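Hudeck v. Borus

Hudeck v. Borus was a civil case tried before a jury in Bativier County over the collapse of a warehouse mezzanine. It is mainly cited for its ruling on the replacement of jurors once deliberations have begun.

Background

The plaintiff, Hudeck, ran a storage business in a building leased from Borus, a property company. Part of the upper floor gave way one Wednesday morning, and 331 pallets of goods were lost or damaged. Hudeck claimed that Borus had ignored a written warning about the floor supports. Borus answered that the floor had been loaded past the limit stated in the lease.

Trial

The trial opened in September and lasted 21 days. The parties placed 3,410 pages of records before the court, most of them maintenance logs and inspection reports. Jurors heard from 8 witnesses, including an engineer from the firm of Jiang, which had inspected the building before the lease was signed.
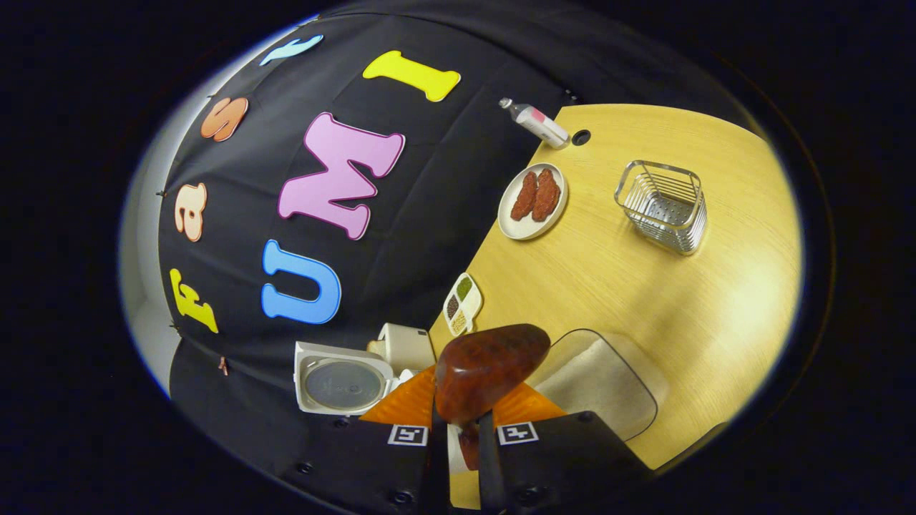

Trial exhibits in the case were labeled by letter, with single letters used first and double letters after them. The labels were plain black type on white stickers, a long way from bright foam letters pinned to black cloth, and several were hard to read in the copies given to the jury. Exhibits F and M, both inspection reports, were mixed up during one morning of testimony. The judge had the testimony read back with the correct labels - a step neither side opposed.

Juror replacement

On the second day of deliberations a juror became ill and was excused. An alternate was seated, and the judge told the jury to set aside its earlier discussions and start over. It returned a verdict for Hudeck the next afternoon.

Appeal

Borus argued that the alternate had joined too late to take a full part. The appeals court disagreed and upheld the verdict. It held that a late replacement is allowed if the alternate has heard all the evidence and the jury is clearly told to begin again. The damages award was sent back to the trial court for recalculation, and the parties settled before a new hearing was held.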